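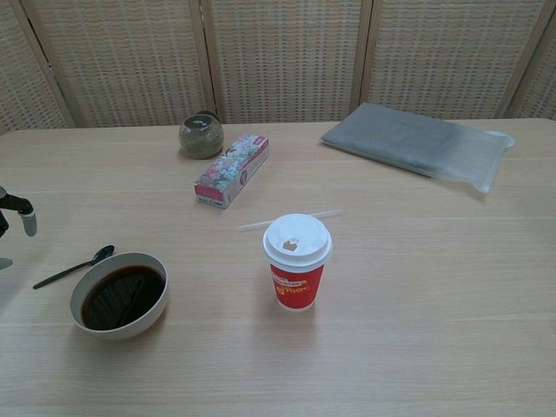 Veton Mesa 2.4 – percepción y planificación para brazos de sobremesa

Paquete de software para manipulación en mesa. Percepción, planificación de agarre y control en una sola instalación. Sin tarjeta propietaria, sin cuaderno de calibración de 40 páginas. Se entrega como contenedor, con licencia por puesto.

Referencia: 2287
Disponible desde febrero
Precio: consultar (descuento para universidades y centros de FP)

Para qué sirve

Mesas de verdad. Un vaso de papel con tapa, una pajita transparente todavía en su envoltorio, un cuenco lleno casi hasta el borde, algo gris metido en una bolsa de plástico. Cada cosa pide un agarre distinto y el planificador lo decide antes de mover el brazo. El cuenco se marca como «líquido abierto» y pasa a la cola lenta: aceleración limitada, muñeca nivelada, nada de trayectorias por encima de otros objetos.

Los plásticos y los transparentes siguen siendo lo difícil. La versión 2.4 trae modelo nuevo para film y bolsas – separa el contenido del envoltorio sobrante y busca el agarre en la parte con cuerpo, no en la punta arrugada.

Módulos

Veton Ver
Segmentación por instancia y pose 6D. Cámara RGB sola o RGB más profundidad. Funciona con cámara fija o llevada en el cuerpo; la autocalibración corrige el vaivén. Madera clara con veta, rejilla, manteles estampados: fondos ya incluidos en el entrenamiento.

Veton Plan
Hasta 500 candidatos de agarre por objeto, filtrados por colisión, alcance y estabilidad. Orden de recogida configurable (primero lo alto, primero lo de delante, o lista propia). Replanifica si un objeto se mueve durante la aproximación.

Veton Mano
Control de fuerza para pinzas de dos dedos y yemas redondeadas. Perfiles de serie: papel, cerámica, vidrio, cartón, tela embolsada. Se pueden crear perfiles nuevos desde el panel, sin tocar código.

Panel Skinaro
Editor visual de tareas en el navegador. Simulación, registro y repetición paso a paso. Incluido en todas las licencias desde esta versión, antes se pagaba aparte.

Novedades de la 2.4

– Clase nueva «utensilio plano»: cucharas y espátulas apoyadas en la mesa. Agarre por el mango con inclinación previa.
– Tarros de vidrio con tapa: ahora el agarre va al cuerpo por defecto, la tapa solo si se pide.
– Objetos parcialmente tapados: la pose se estima con la parte visible y se refina al acercarse.
– Cajas tumbadas en diagonal: corregido el error que las alineaba con el borde de la mesa.
– Arranque más rápido del servicio de percepción.
– Textos del panel en español, portugués y amárico.

Especificaciones

Sistema: Linux 64 bits, núcleo con parche de tiempo real recomendado
Bucle de control: 500 Hz
Percepción: 10 fotogramas por segundo en GPU de gama media
Área de trabajo: hasta 600 mm desde la base sin recalibrar
Interfaces: ROS 2, Python, C++, API REST
Memoria mínima: 16 GB
Conexión a internet: solo para activar la licencia

Compatibilidad

Brazos Finus serie A y serie B, uno o dos por puesto. Pinzas Adugna de dos dedos, todos los modelos. Otros brazos por controlador genérico – funciona, pero el límite de fuerza hay que ajustarlo a mano, ver la guía. Pinzas de vacío no soportadas por ahora.

Qué se recibe

Imagen del contenedor y clave de licencia por correo. Guía de instalación en PDF. Biblioteca de objetos domésticos con unos 600 modelos. Tres tareas listas para cargar: despejar mesa, ordenar por tipo, llevar a bandeja. Doce meses de actualizaciones. El hardware no está incluido, lo preguntan mucho.

Instalación

Una mañana, normalmente. Descargar, activar, conectar cámara, lanzar la autocalibración con el brazo libre de obstáculos. Luego cargar «despejar mesa» y probar primero en simulación. Si la GPU no aparece en el panel, reiniciar el servicio de percepción, no el equipo entero.

Limitaciones conocidas

Pajitas y otros transparentes finos: fiabilidad menor con luz lateral fuerte. Telas embolsadas de mas de un kilo: no probado. Superficies de espejo: no. Líquidos abiertos: el sistema limita la velocidad pero no mide el nivel, así que la bandeja de goteo la pone cada uno.

Soporte

Lo lleva Liya Asfaw y su equipo, por correo o desde el propio panel (botón Ayuda, adjunta el registro automaticamente). Respuesta en un día laborable. Para integraciones a medida, escribir antes de comprar, con modelo de brazo, pinza y versión de controlador.

Licencia de prueba: 30 días, todos los módulos activos, un puesto. Se pide en el formulario de contacto indicando la referencia 2287.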